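Ritdale Opens Applications for Bathroom Water-Saving Rebates

RITDALE – Households in Ritdale can apply starting Thursday for rebates on low-flow bathroom fixtures, under a program the Ritdale Water District will run together with the plumbing supplier Esico.

The program covers faucets, showerheads and toilets installed in homes served by the district. Renters may apply with written permission from the property owner. Owners of buildings with more than one unit must file a separate application for each unit.

Rebates are set at $50 for a qualifying bathroom faucet or showerhead and $100 for a qualifying toilet. Each household may claim up to 2 fixtures. The rebate is paid as a credit on the water bill and appears one billing period after the application is approved. It cannot be paid in cash or transferred to another account.

"Most of the older homes on our lines still have the fixtures they were built with," said Joana Barros, conservation manager at the district. "People tell us they have been meaning to change them for years. We wanted a short form and a credit that shows up where they already look, on the bill."

The district tested the program last winter in the Favell neighborhood, where 77 households took part. Staff used the trial to shorten the application from four pages to one and to drop a rule that required a licensed plumber for every job. Faucets and showerheads may now be installed by the resident. Toilets must still be installed by a licensed plumber, and a copy of the plumber's invoice must be included with the application.

Leaks were the most common problem reported during the Favell trial. In several homes the shutoff valves under the sink had not been turned in many years and would not close fully. The district recommends that residents test these valves before buying a new faucet. A valve that will not close should be replaced first. The cost of a valve is not covered by the rebate.

Residents who are unsure whether their current fixtures qualify for replacement can pick up a free flow bag at the district office on Durán Street. The bag is held under a running faucet for a set number of seconds and the water level is read against a printed scale. Instructions are printed on the bag in English and Spanish.

Esico will keep a list of qualifying models at its Ritdale counter and will mark them on the shelf with a blue tag. Fixtures bought elsewhere are eligible if the model is on the list. Purchases made before the program opens are not eligible, and neither are used or refurbished fixtures.

To apply, residents need a recent water bill, a dated sales receipt and the model number of the fixture. The model number is usually printed on the box and on the first page of the installation sheet. Applications can be dropped off at the district office, mailed, or handed in at the Esico counter. Applications without a receipt will be returned.
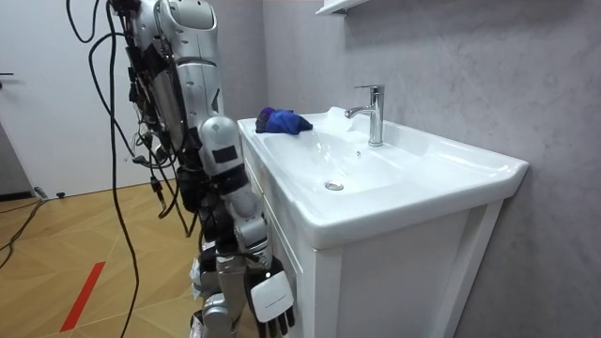
Horácio Prata said the list of models should have come out sooner, and that he had put off buying a faucet for his downstairs bathroom until he could be sure it would count. He also asked whether the two-fixture limit could be raised for larger households.

Barros said the limit will stay in place for the first year. The district will look at it again in August, when it reviews how much of the rebate fund has been spent. Any change would apply to new applications only.

Old toilets may be taken to the transfer station on Mill Road at no charge with a copy of the approved application. Seats, lids and metal parts must be removed first. Faucets and showerheads can be left in the scrap metal bin at the same site.

The program will stay open until the fund is used up. Applications are handled in the order received, and the district will post a notice at its office and on its website when the fund runs low.

About the Ritdale Water District

The Ritdale Water District supplies drinking water to homes and businesses in Ritdale, including Favell. It is governed by an elected board that meets monthly at the district office. Meetings are open to the public.

Media contact: Joana Barros, Ritdale Water District, Durán Street, Ritdale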